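**Unit for the "talent" in Exodus 38 - which figure do you print?**

**gastden_reader**
Preparing notes on the tabernacle accounts for a Thursday group. Exodus 38:25 gives the silver as 100 talents and 1,775 shekels, by the sanctuary shekel. The talent works out to 3,000 shekels from the head count in the next verse. My question is whether to convert to modern weight in the margin or leave it alone.

**Ebuka Akpan**
Leave it. The arithmetic is internal: half a shekel each for 603,550 men is 301,775 shekels. Subtract 1,775, divide by 100, and you have your talent. No modern unit needed.

**tisuvmont**
Disagree. Readers with no conversion assume a talent is a coin. The Shih handout puts kilograms in a footnote and it causes no trouble.

**Ebuka Akpan**
It causes trouble if the footnote gives one number. Surviving shekel weights vary, and "sanctuary shekel" may or may not be the same standard as the ordinary one. Print a range or print nothing.

**himau**
Seconding the range. Also check 30:13, where the shekel is defined as twenty gerahs. That belongs in the same note. My own notes on chapters 25 to 40 run to more than 70 pages and the weights take up two of them.

**tisuvmont**
A range is fine by me. I still want it on the page and not in an appendix.

**gastden_reader**
Range in the margin, then, with 30:13 cross-referenced. Second question: 38:27 assigns the 100 talents to the sockets, one talent per socket. Does anyone itemize them?

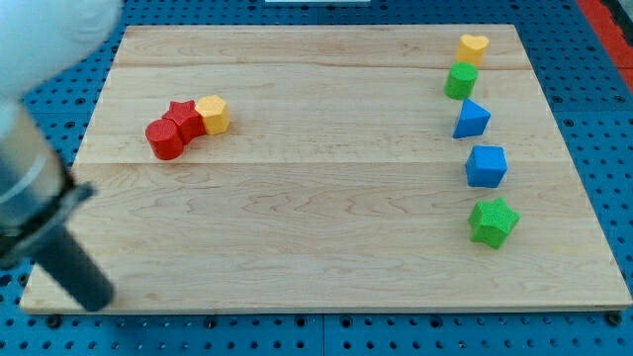 **Harish Pinto**

Yes. 26:19 has 40 sockets under the south side, 26:21 has the same for the north, 26:25 has sixteen for the west end, and 26:32 has four for the veil pillars. Total 100. The screen at the entrance is on bronze (26:37), so keep it out of the silver column.

**himau**
Agreed on the bronze. 38:28 then puts the leftover 1,775 shekels into hooks, capitals and bands.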